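Head camera rig cuts out whenever the tap is running – water or something else?

I do paid recording at home for a project that teaches robots household chores. You wear a camera on a headband and do ordinary jobs such as washing up, and the footage goes off to be used for training an arm.
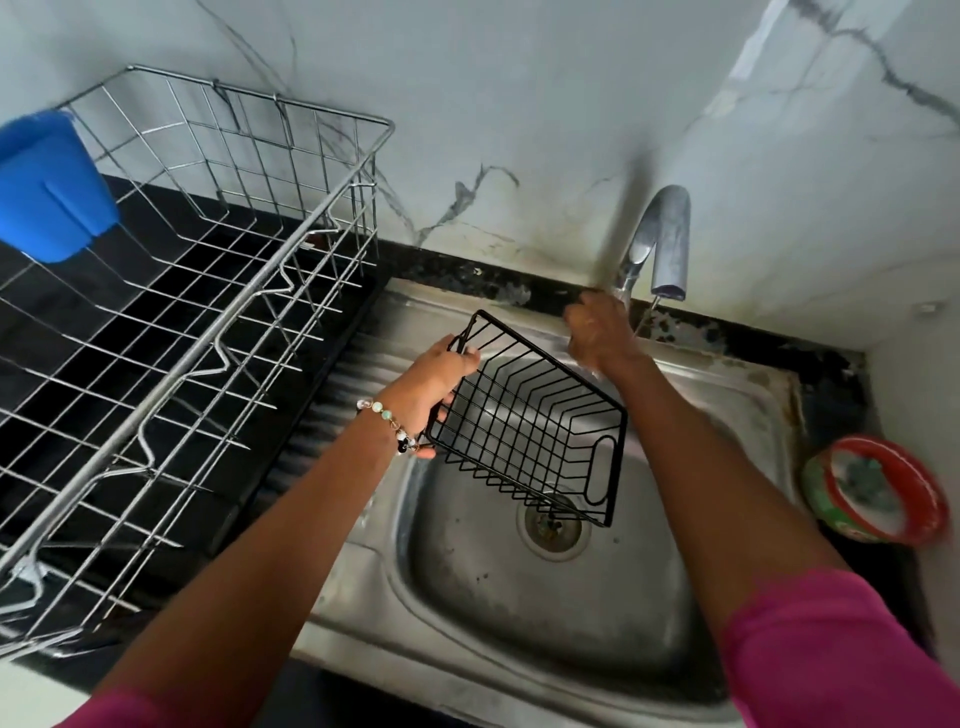
Sink jobs are the ones that fail. I can fold clothes or wipe down the worktop for as long as I like and the recording is fine. As soon as I do anything at the sink it stops within a few minutes, with two beeps and error 1269 on the phone app. I washed one of the small wire baskets from the dish rack, all black wire, and got as far as the tap each time before it went. The bracelet I wear is beads, so I doubt that matters, but I can take it off.

The kit is a Pluverine headset with a battery pack on a belt clip, joined by a cable down the back. It is two months old. I have charged it overnight, reinstalled the app and changed the memory card. The Pluverine booklet lists the error only as "session ended, check unit".

My real worry is safety. The pack felt warm after the last one, and I am leaning over a sink with a lithium battery at my waist. Should I carry on? I still owe them 6 sink sessions from March and they don't pay for part recordings.

Posted by gusstead_lane, Jun 23, 2026

tapwasher_north

Sounds like damp has got in. Put it in a bag of rice overnight.

fultitlow_bench

Please don't do the rice thing. It does very little for a sealed unit, and if the pack did have water in it you would not want it sitting indoors in a bag.

I repair this sort of equipment and I would look at the cable first. Folding clothes at a table you stand fairly upright. At a sink you bend your neck down to see the bottom of the basin, and then you stretch one arm forward for the tap. Both of those pull on the cable where it goes into the headset. If the plug is slightly loose, or a wire inside is broken near the plug, the power drops for a moment and the recording ends. The water need not come into it.

You can test this away from the kitchen:

Start a recording in another room with no water near you. Stand up straight for a few minutes. Then look down at your feet and reach forward, as if for a tap. Do it several times. If it beeps, it is the cable or the socket.

If it carries on quite happily, try the same movements at the sink with the tap off.

Leave the running water until last, and only if the pack stays cool. A pack that is slightly warm after a long session is normal. One that is hot, swollen, smells sweet or like solvent, or has any wetness round the clip is not. Stop using it, don't charge it, and put it outside on something that won't burn, away from the house and out of the rain. Then ring the people who supplied it.

For the sink jobs generally, move the pack round to the small of your back. Most people clip it at the front or side, which is right where the splashes go. Check the cable has enough slack when your head is down. There should be a loop between the collar and the pack, and you can hold it in place with a bit of tape on your top.

The bracelet makes no difference to the fault. Some projects ask for bare wrists so that the recordings match, so check your instructions.

beaudoin_wireless

I had 1269 as well, on an older Pluverine. Mine was a mixture. The cable was worn, and they sent me a new one, but it still dropped out now and then until I moved my phone. I used to leave it in the bedroom so it wouldn't get wet. The headset lost touch with the app and gave the same error as a power cut, which is poor design in my view. It now sits on a shelf in the kitchen, well back from the sink, and I have done 4 long sessions without a stop.

About the pay – write to the project and tell them the kit is faulty before you do any more. Give the error number and the times. I was paid for my part recordings once I had reported it, though it took a while and I had to ask twice. I would not keep going just to get the sessions in if you are worried about the battery. They can send another pack.

Related posts

Headset strap slips when I look down
Belt battery won't charge past half
Robot vacuum stops at the kitchen doorway
Can I record with a dishwasher running?
App says "check unit" after update
Safe way to get rid of a swollen battery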